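首饰盘整理记录：材质、接触与链条打结

首饰收纳的问题，多半出在接触上。金属与金属接触会留下划痕，珍珠与金属接触会磨损珠层，细链与任何有棱角的东西放在一起都容易缠住。我原来用的是一只带绒布内衬的多层盒，买的时候觉得分格很多，够用。用了两年以后，格子底部积灰，绒毛粘在链节里，耳钉掉进夹缝就很难取出。五月换季时把它清空，改用浅盘。

浅盘的优点是一眼能看到全部物件，缺点是没有隔断，放进去的东西会滑动。所以我把它当作分拣用的中转，不当作最终的存放位置。流程是先全部倒入浅盘，摊开，逐件检查，再按材质装袋或入格。白色内底对检查有帮助，深色珠子和细小的耳钉在白底上都容易辨认，掉落的隔珠也能及时发现。 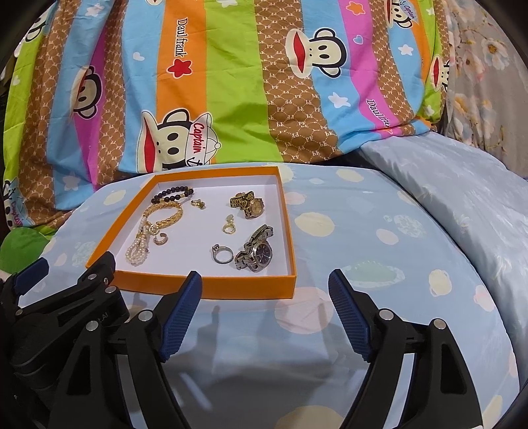 分拣前的首饰盘：手链、项链、耳饰、戒指与两块腕表。

先处理腕表。金属链带的棱边硬度高，和戒指靠在一起时，表壳侧面和戒托都可能被刮。我的做法是把链带扣好，套在小表枕上单独放。金色那块和深蓝表盘那块分开，表冠朝外。链节之间的污垢用软毛刷蘸少量中性皂液刷，刷完用干布压吸，不用吹风机。防水性能不明的旧表只擦不洗。

绳纹金链最费时间。扭绳结构的链身有螺旋沟槽，绕成一团以后沟槽互相咬合，直接拉两端只会越拉越紧。正确的顺序是平放，找到扣头，打开，用两根缝衣针从最松的一圈开始挑，每次只扩大一个环。松开后立刻把扣头扣回去，竖挂，或者穿过一截吸管再平放。我试过在链上撒少量爽身粉减小摩擦，有效，但粉末会留在沟槽里，后续清理更麻烦，现在已经不用。

珍珠单独放。珠层怕酸、怕汗，也怕硬物，擦拭只用微湿的软布，擦完平放晾干，不悬挂，否则穿线受力会慢慢伸长。收纳用棉布袋，不用密封塑料袋，长期过干对珠层不利。Delyth Parry 建议每隔3年重新穿一次线，珠与珠之间打结。我戴得少，周期放宽到5年，到期前先看珠孔附近的线有没有起毛。

深色珠手链检查的重点是隔珠。金色小隔珠的孔口如果有毛刺，会切割弹力线。方法是把手链轻轻撑开，沿圈看一遍线的颜色，发白的地方就是快要断的地方。

耳钉成对固定在一张硬卡纸上，耳堵扣在背面。单只的小耳圈另装一袋，袋上写明待配对，下次整理时仍然配不上就转去做材料。吊坠不串链存放，避免坠环与链身长期在同一点摩擦。镶深色小石的银戒用手指轻推石面，确认没有松动，再放入防变色的小袋。

盘子擦净后放回抽屉上层，只用来放当天摘下的东西，每周清空一次。标签还没有写完，Soo-ah Ma 借走的那支细头油性笔要等她还回来再说。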